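Label the wire before you need to

16 August 2019

Most of us own a drawer of cables, and most of us have bought a cable we already had. I think the fault lies with the makers. A loose wire with nothing written on it is an unfinished product, and we have got used to paying for it.

I spent part of last November helping to clear a repair room in Nilstead. There were 50 wiring harnesses in the crates, most of them still good. We could say for certain what 9 of them were for. The rest went to scrap, and new ones were ordered from Brudholm the same week.

The usual answer is that colour does the job. Green is earth, red is positive, black is negative. That holds for a doorbell or a toy. It stops holding once a harness has several wires of different lengths, each with its own end. A ring terminal tells you that something gets bolted down. It does not say where. A small black plug tells you there is a matching socket, and there may be four of those on the same board.
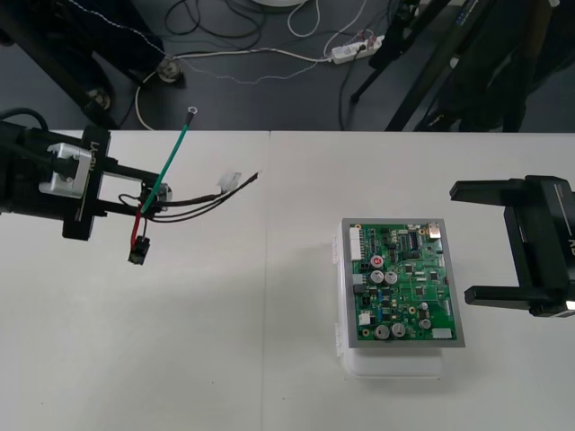

What a tag would cost

Very little. A printed sleeve near each end would do, with the name of the board and the name of the socket. Drostmont did this on its older heating controllers, and you can still rewire one without the manual. The newer ones have bare leads and a web address that no longer works.

People in the trade tell me that fitters know the layouts by heart. Some do. They also retire, and the boards stay on the wall for years after. A harness that only makes sense to the person who fitted it is a poor thing to leave behind.

Until the makers change, the work falls to us. Write on a bit of tape before you unplug anything. Keep the board and its wires in one box — a plastic food tub is fine — and put the name of the machine on the lid. It takes four minutes. I did the Abubakar amplifier in my own shed last month and found I had been storing its spare harness with the Christmas lights.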